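지원 티켓: Platimau 그리퍼 키트 평가판
제목: 어두운 색 과일 모형 집기 실패
등록: Lovely Layug (Hornunow)
제품: Platimau 손목 카메라 포함 키트
상태: 해결됨

증상
키트 받고 정말 신나게 돌려 보고 있습니다! 바나나와 망고는 첫날부터 잘 집는데, 짙은 보라색 과일만 가면 손가락이 옆으로 빗나가 허공에서 닫힙니다. 15회 시도해서 3회 성공했습니다. 재부팅과 손목 카메라 재보정 후에도 같은 증상입니다.

환경
제어 소프트웨어는 기본 설정, 접근 높이 160mm, 닫힘 대기 500ms. 과일 모형을 회갈색 테이블에 서로 닿지 않게 놓고 시험했습니다. 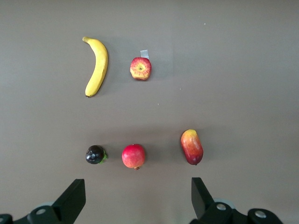 손목 카메라 화면. 앞줄 왼쪽 보라색 과일이 문제의 대상.

답변 (Platimau 지원팀)
자세한 기록 감사합니다. 과일 윗면에 하얀 반사광이 강하게 잡히고 오른쪽에는 초록색 꽃받침 잎이 나와 있네요. 기본 검출기는 이런 경우 잎까지 몸통으로 계산해서 중심점을 오른쪽으로 밀어 놓을 때가 있습니다. 설정 > 검출 > 윤곽 방식을 '색상'에서 '색상+형태'로 바꾸고, 노출을 한 단계 낮춰 주세요. 접근 높이는 그대로 두셔도 됩니다.

추가 기록 (Lovely Layug)
윤곽 방식만 먼저 바꿨더니 중심점이 과일 가운데로 왔습니다. 노출까지 낮추고 다시 15회, 전부 성공! 닫히는 동작도 훨씬 차분해 보여요. 설정 두 개로 이렇게 달라지다니 꽤 감동했습니다 (옆자리까지 불러서 보여 줬어요). 빨간 과일 두 개도 이 설정에서 문제없습니다.

남은 질문
윤곽 방식을 물체별로 따로 저장할 수 있나요? 바나나는 예전 방식이 조금 더 빨랐습니다.

답변 (Platimau 지원팀)
네, 프로필 탭에서 물체 이름별로 저장됩니다. 저장한 뒤 '적용'을 눌러야 다음 실행부터 반영됩니다. 티켓은 해결로 표시해 두겠습니다.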